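Wrist-only policy does worse when I add more demos?? What am I measuring wrong

Posted by Prullance, 2019-08-18
Tags: imitation learning, grasping, evaluation

Sorry if this has been asked, search is useless on here today.

Doing a behaviour cloning thing on a tabletop arm, two-finger gripper, one small camera at the wrist and nothing else. No overhead view on purpose, that's the whole point of the study. The task is dull: get one finger over the rim of a plate and the other outside it, close, lift, move it across. The claim I want to make is that you can learn the rim grasp from the wrist view alone.

First set was 596 demos, all teleoperated by me. Trained on that, got decent results, very pleased. Then collected more up to 1597 and retrained with same settings, same network, same everything. It got worse! Not collapsed, just noticeably worse, mostly on the approach. The fingers come down with both tips over the plate, or both outside it, and it closes on nothing.

The bit it needs to get right, one finger each side of the rim:

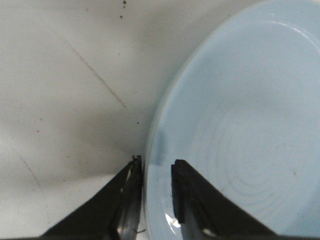
Once it gets to that point it nearly always does the close properly, in either model. So I don't think the grasp itself is the problem. It's getting there.

Things I have tried:
smaller learning rate
longer training
dropping the gripper opening from the input
cropping the bottom strip so it can't cheat off the fingers (much worse, put it back)

Things I have not tried: anything clever. The write-up is due in January and I'd like to know if this is a real result or me being daft. Is "more data hurts" something people have seen with wrist cameras or should I assume a bug?

Also the validation loss is LOWER for the bigger set. Which is annoying.

3 replies

Úna Hayes

Validation loss first. Ignore it, or nearly. If you split by time step and not by whole demo then you have neighbouring moments from the same demo on both sides of the split and it'll look lovely whatever you do. Split by demo. Better, split by session. Even then it only tells you how well you copy yourself on states you visited, and your failure is in states you didn't.

Second, what changed between the first 596 and the rest? You say same everything but that's the training. I'd bet your own driving changed. After a few hundred of these you get quick and you stop doing the little corrections. Early demos: come in crooked, notice, shuffle sideways, go down. Late demos: straight in. The shuffling is the useful part, it's what the policy copies when it is off the rim. Add a thousand smooth ones and you've diluted it. We had the same on a mug handle task and lost most of a term to it.

Easy check, needs no new collection:

Take 596 at random from the 1597, train, evaluate.
Take the last 596 only, train, evaluate.
Compare both with your original.

If the last lot is clearly bad and the random lot is in the middle, it's the driving. If all three are the same then I'm wrong and go look for a bug. Use more than one training seed for each, please. One seed per condition isn't a result.

Third thing, the start of the episode. With no overhead camera the policy has to find the plate from whatever the wrist happens to be looking at. If some of your demos begin with the plate out of view, there is very little in the input to say which way to go. You knew where it was, you could see the table. The network couldn't. So it learns the average of left and right, and goes down the middle.

I pull out every starting view with no plate in it and look at what action was recorded next. This sort of thing:
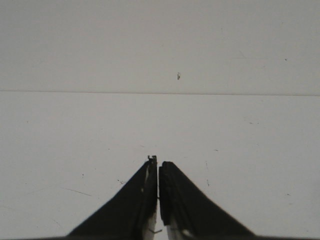 Fingers nearly closed, nothing held, no plate in view. Which way would you go?

A seam, a few specks and scratches. If your policy does well from a view like that I'd be more worried, to be fair, as it may have learnt the marks on the table and not the plate. Move the base or put a cloth down and test again.

What you can do about it, in the order I'd try:

Filter. Throw out demos where the plate isn't visible in the first second or so. You'll lose some data, fine.
Or give it memory. A short history helps a bit but can also teach it to just repeat its last action, so watch for that.
Or script a search move up front and only hand over to the policy when the plate comes into view. Then say so clearly in the method section. It does narrow your claim, but the narrower claim is one you can defend.

And count the failure types seperately. "Both over the plate" and "both outside" are different mistakes and you've lumped them together. If it is nearly all one kind I'd suspect an offset in the actions, possibly the wrist mount got knocked between sessions. Look for the finger tips sitting in a slightly different place in the early and late recordings.

Serner

could just be noise. how many test runs did you do? if its 20 per model then a drop of a couple means nothing. I'd do 95 at least with plate positions fixed in advance and the two models swapped back and forth, so the light changing over the day hits both the same. Also glossy plate? reflections move about as the wrist moves, mine hated that

Hennessy

Get more data. We didn't see it settle until 2000.

Prullance (original poster)

Thanks all. Serner — it was 20 per model, yes, I know. Doing it properly now.

Úna — ran the last-596 one overnight, only one seed so far (don't shout) and it's the worst of the lot by a distance. Random 596 is training now. Went back through the recordings and my later demos are a lot shorter, I'd stopped doing the sideways shuffle almost completly. Plenty with no plate at the start as well. And my split was by time step. Oh well.

Hennessy, I'm not driving that arm another 400 times until I know what I'm adding.

Will post the failure counts here when I have them. Does anyone know if the Tekora logger keeps the mount calibration per session or only the latest one? Can't find it in the docs.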